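Hand grippers, pair: left one closing late
Last updated: January

morkeo_pete
Our handheld pair has started arguing with itself. Both units close fine on their own, but on a shared grip the left jaws arrive late and shove the object across the table. I've swapped the jaw pads and re-zeroed both. Firmware is 308 on the two of them. Before I open anything up, what have I missed?

Ruvgate
Cable. It's always the cable. Photo of how yours are run, please.

morkeo_pete
Two hands in use, so one of you can admire my wrists.

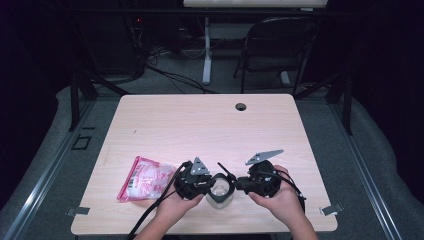 Both units on the glass jar, cables as currently run.

Ruvgate
Left one drops past your wrist towards the corner of the table. Right one follows the forearm. I'd run them the same way, with a strap at the elbow, then try again.

E. Deligiannis
Disagree, with affection. A trailing cable gives you dropouts, and he's describing a lag. I look after 6 of these and would check the jaw slide first. Wipe it, one drop of light oil, 400 open-close cycles, re-zero. Also, stop testing on glass. It slides on a wood top whatever the jaws are doing.

Ruvgate
400 cycles by hand. Efthymia has strong thumbs and no hobbies.

E. Deligiannis
I have a podcast.

camargo_bench
Are the top plates meant to be different? Small upright triangle on the left, long serrated fin on the right.

morkeo_pete
They came to me like that. Bolts are tight, I did check.

morkeo_pete
Update. Strapped the cable: no change. Cleaned the slide and got to cycle 7 before a grey crumb of something fell out. Lag is smaller but still there. Carrying on with the other 393 tonight.

Ruvgate
I'd leave the strap on anyway.

Contact the moderators | © Plellarura Forums | Back to top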